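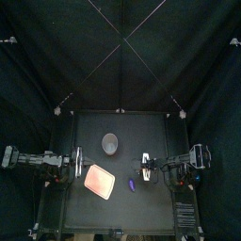
Proyecto Kerside: un recinto de tela negra para una mesa de trabajo
Memoria final de la asignatura Taller de Espacios y Materiales
Autores: Mafalda Salgado, Amândio Peixoto y Vlasta Vidmar
Tutor: Kevin Hanrahan

1. Punto de partida

El aula Loureiro tiene una luz preciosa y a nosotros nos venía fatal. Por la mañana entra el sol de lado, a mediodía rebota en la pared blanca del pasillo y por la tarde mandan los fluorescentes del techo. Para estar en ella es una maravilla, pero si quieres observar un objeto pequeño sobre una mesa y compararlo con el de ayer, cada hora te cambia las sombras. En febrero medimos la luz sobre el tablero en distintos momentos y entre la lectura más baja y la más alta había casi 300 lux de diferencia. ¡Y eso sin mover la mesa!

De ahí salió Kerside. Queríamos rodear una mesa con tela oscura, dejar el tablero como única superficie importante y conseguir que el fondo desapareciera lo más posible. Nos pusimos además la condición de que todo se pudiera montar y desmontar con las manos, sin taladrar nada del aula.

2. La elección de la tela

Esta fue la parte en la que más aprendimos, y también la que más nos gustó (Amândio acabó con muestras en todos los bolsillos). Pedimos retales en Sallel, una tienda de tejidos del barrio, y los colgamos uno a uno junto a la ventana. Nos fijábamos en si se transparentaban, en el brillo y en cómo caían.

El raso lo descartamos en cuanto lo vimos colgado, porque cualquier lámpara se convertía en una raya blanca. Una loneta gruesa tapaba muy bien, pero pesaba tanto que vencía los soportes de prueba. Nos quedamos con un tejido mate, de peso medio, que en la tienda llamaban Tamar. En el rollo parece negro sin más, y una vez colgado y con luz encima tira a un verde muy oscuro. Al principio nos dio un pequeño disgusto. Luego vimos que a la vista no molestaba y que lo importante, que no brillara, lo cumplía de sobra.

En total gastamos 26 metros de tela contando las pruebas, los dobladillos y una pieza que cortamos al revés. Esa pieza la aprovechamos para hacer fundas.

3. El tablero

La mesa es casi cuadrada, de 700 mm de lado, con un marco negro de metal. Encima va un tapete gris oscuro. Habíamos pensado en uno negro, a juego con las paredes, y lo probamos durante una tarde entera: los objetos oscuros se perdían por completo y nos costaba encontrar hasta nuestras propias tijeras. Con el gris se sigue leyendo el borde de casi cualquier cosa que se apoye encima, y la sombra también se distingue.

En las esquinas traseras del tapete hay unas marcas triangulares claras. Son pequeñas, pero las usamos constantemente como referencia para colocar las cosas siempre en el mismo sitio.

4. Montaje

Lo hicimos en dos sesiones. En la primera preparamos los soportes y en la segunda colgamos los paños, primero el del fondo y después los laterales.

El borde trasero de la mesa lleva tres pinzas, una en el centro y otra en cada esquina. Las de las esquinas son de color gris claro y tienen un contorno de estrella, con salientes, que se agarra estupendamente incluso con guantes. La del centro cae debajo de una costura vertical de la tela, y eso nos vino muy bien para centrar el paño: bastaba con seguir la costura hacia abajo con el dedo hasta llegar a la pinza.

Los laterales dieron más guerra. En los planos de Vlasta eran dos paredes perfectamente verticales, y en la realidad se inclinan hacia la mesa, de manera que el conjunto va cerrándose como un embudo. Intentamos corregirlo estirando desde arriba y solo logramos cambiar los pliegues de sitio. Después de un rato mirando el resultado decidimos dejarlo así. La inclinación lleva la vista hacia el tablero, que es justo donde la queríamos, y a los tres nos acabó gustando más que el dibujo.

5. Lo que observamos

Con el recinto puesto trabajamos con objetos pequeños, pocos cada vez, separados sobre el tapete. La diferencia se nota enseguida. Sin la ventana ni las mochilas detrás, uno mira la cosa y punto: su contorno, su tamaño en relación con lo que tiene al lado, hacia dónde cae la sombra. Mafalda, que dibuja muy bien, hizo la misma lámina dentro y fuera del recinto y en la segunda aparecían sin querer detalles del fondo que se le habían colado.

Repetimos también las medidas de luz. La variación a lo largo del día bajó mucho, aunque no desaparece, porque la tela no cierra por todas partes. Por delante, por debajo del borde de la mesa, se sigue viendo una franja del suelo beige, y ese suelo devuelve algo de claridad.

6. Problemas pendientes

Los pliegues. La tela se comba entre soporte y soporte y forma ondas suaves que recogen la luz de manera desigual. Floor Van Acker, del curso superior, nos sugirió meter un peso ligero en el dobladillo inferior. Nos parece una idea muy buena y no tuvimos tiempo de coserlo.

Los elementos claros. Sobre un fondo tan oscuro todo lo pálido salta a la vista: las pinzas de las esquinas, los soportes pequeños de los lados y los cables finos que se cruzan en aspa delante de la tela. Forrar los soportes sería sencillo. Con los cables habría que pensar otro recorrido.

El polvo. Una tela mate oscura lo atrapa todo. Conviene tener un rodillo quitapelusas a mano y pasarlo antes de cada sesión, de arriba abajo.

7. Si alguien quiere repetirlo

Nuestro consejo es comprar primero un metro de tela y colgarlo un día completo en el sitio definitivo. La misma muestra nos pareció tres telas distintas según la hora. Cortad los paños con margen generoso, marcad el centro con una costura y no con tiza (la tiza se va al segundo roce) y montad siempre entre dos personas, una sujetando y otra apretando las pinzas.

Los patrones, con las medidas corregidas después del montaje, están en la carpeta del taller junto con los retales que sobraron. Los patrones del paño izquierdo van en un sobre aparte para no confundirlos con los del derecho.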